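Unit 6. Weekly care of the two-arm table cell
Instructor: Iresha Sarkar. Lab support: Américo Cordeiro

In this unit we look after the cell in the Notier room. You will work in pairs, and each pair needs 20 minutes. Before you touch the arms, press the stop button and wait until Américo says that you may begin.

Start with the fingers. Wipe both fingers of each gripper with a dry cloth and look at the tips for cracks. If a finger moves when you push it from the side, write it in the log and do not tighten it yet. We changed 2 fingers in November, and both had first been tightened too much. 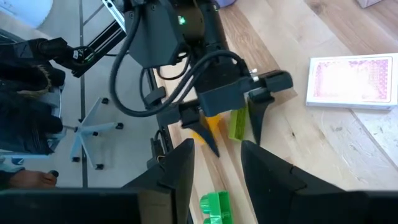 Fig. 6.1. The second arm seen from the right wrist camera, with its cables looped beside the wrist.

Next, check the cables. A loop must be long enough for the full turn of the wrist, but it must not touch the fingers. Then check the clamp at the table edge by hand.

The cycle counter is read last. After every 1,000 cycles the finger screws are checked with the small torque key, which is in drawer 73.

For the next class, please read the Sultov maintenance sheet, pages on wrist cables only.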